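# Preguntas frecuentes: la cama, la colcha y la ropa que siempre acaba encima

Desde que abrimos el apartado de dormitorio en Mandgate nos llegan muchas dudas parecidas, así que hemos ido juntando las respuestas en una sola página. Si la tuya no aparece, escríbenos sin apuro, que nos gusta contestar con calma.

**¿La esterilla va encima o debajo de la colcha de retales?**

Encima, si es época de calor, y con la cenefa de cuadros asomando por los lados, que para eso es tan alegre y da pena esconderla. Extiéndela primero por la cabecera y ve alisando hacia los pies con la palma de la mano. Cuando llega noviembre nosotros la guardamos enrollada – nunca doblada, que las marcas luego no hay quien las quite – y dejamos la colcha sola.

**Uso la cama para doblar la ropa y termino con todo revuelto. ¿Por dónde empiezo?**

Por lo más grande y lo más arrugado. Una toalla hecha una bola ocupa media cama y estorba para todo lo demás, así que dóblala antes que nada, primero a lo largo y después en 3. Lo ya doblado conviene apilarlo en una esquina, siempre la misma, y dejar libre el centro para trabajar a gusto.

Rayas, retales y ropa sobre la cama:
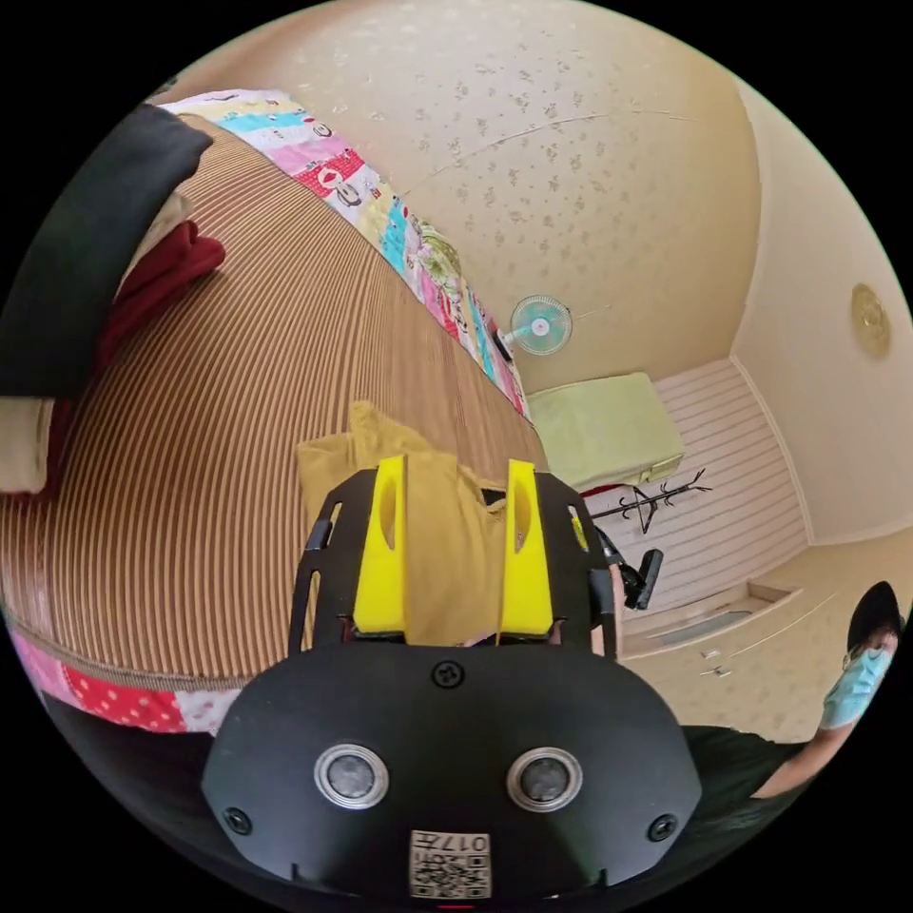
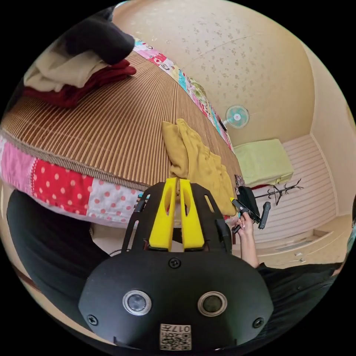
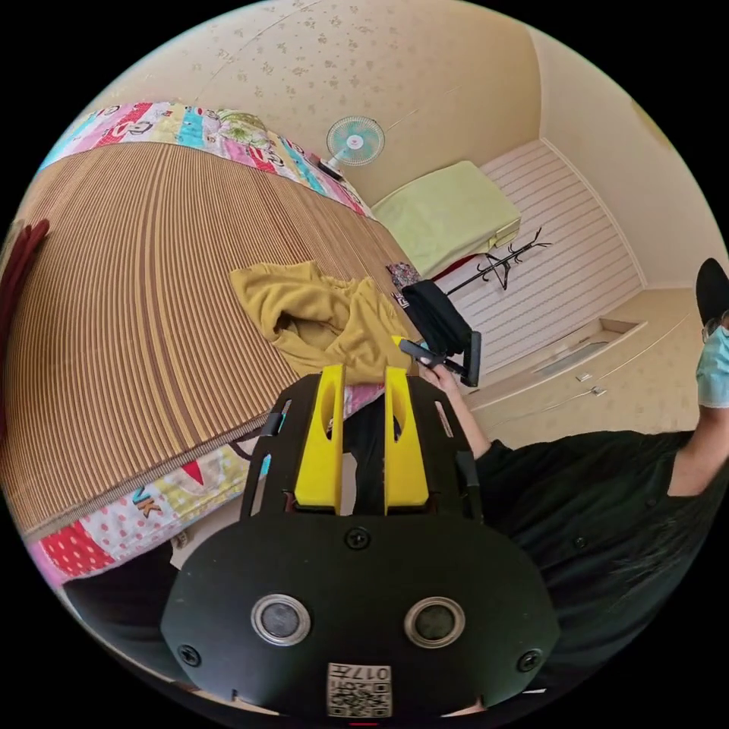 Bouvier nos escribió que en su casa lo hacen justo al revés, empezando por las prendas pequeñas, porque así la pila sube enseguida y dan ganas de seguir; las toallas las deja para el final y las usa de base en el armario. Nos parece muy buena idea para quien se desanima pronto, y desde entonces la recomendamos también, aunque habrá que buscarles a las toallas un rincón donde no molesten mientras tanto.

**¿Cómo se limpia una esterilla de bambú?**

Con un paño bien escurrido, siguiendo el sentido de las tiras, y otro seco detrás. Luego se deja de pie a la sombra hasta que no quede nada de humedad. El sol fuerte la reseca, y la lavadora ni pensarlo, por favor.

**¿Y la colcha de retales, destiñe?**

Los rojos pueden dar algún disgusto en los primeros lavados. Agua fría, un lavado aparte y, si puedes, del revés para proteger las costuras y el ribete.

**¿Sirve de algo un perchero en el dormitorio?**

Muchísimo, siempre que no se convierta en un segundo armario. Con 6 prendas ya va bien cargado. Reserva los ganchos para lo que vas a volver a ponerte mañana, y todo lo demás, a su cajón.

**¿Dónde pongo los cojines mientras ordeno?**

En una silla o en un banco bajo, lejos de los pies. Si los dejas en la cama, te pasarás la tarde moviéndolos de un lado a otro – lo decimos por experiencia.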